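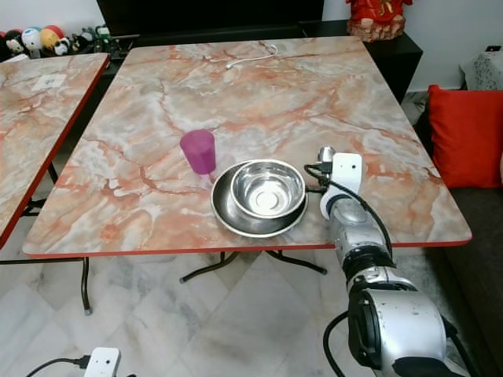 Selon Begum, il fallait tout ranger par matière, l'inox d'un côté, le plastique de l'autre, et basta. J'ai répondu que ça se discutait, et on en a discuté un bon quart d'heure, évidemment !

Cahier d'atelier, juin, fin de matinée. Toujours le chantier vaisselle pour le coin repas d'Usholm. Mon idée à moi, c'est de ranger par geste : ce qui sert à boire, ce qui sert à mélanger, ce qui sert à piquer ou à ramasser. Les bols en inox, je les emboîte, le petit dans le grand, ça prend deux fois moins de place et on les attrape d'un coup. Le gobelet violet, lui, je ne sais jamais où le mettre (dans un bol il bascule, tout seul il roule). Essayé couché, essayé retourné. Retourné, c'est mieux, à revoir quand même avec ceux de la commande Plumgate, qui sont plus hauts.

Ah, et la nappe, on laisse tomber. Le plateau façon marbre se nettoie d'un coup d'éponge, et j'aime bien ses veines rouille, même si une miette peut s'y cacher toute une semaine. 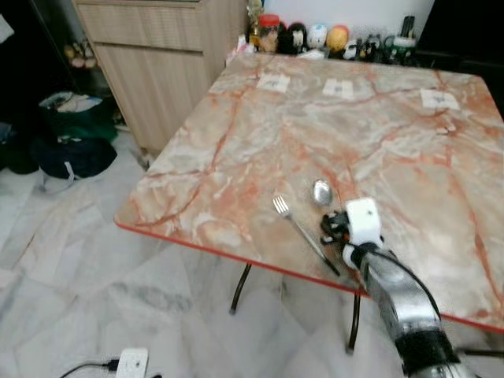 Pour les couverts j'hésite encore. Fourchette à gauche, cuillère à droite, comme à la maison ? Ou les deux du même côté, roulés dans une serviette – plus rapide à distribuer, mais il faut plier les serviettes, et ça, personne ne se bouscule. J'ai chronométré le pliage : presque 10 minutes pour une tablée, beaucoup trop. Sans serviette, 4 minutes, et encore, je papotais.

Le bac Wusto a cinq cases et j'en voudrais une de plus pour les petites cuillères. On peut peut-être recouper une cloison, elle a l'air de se déclipser.

À faire cet après-midi : laver le bac, retrouver le torchon bleu, redemander à Usholm s'ils gardent les grandes assiettes. Et racheter des éponges.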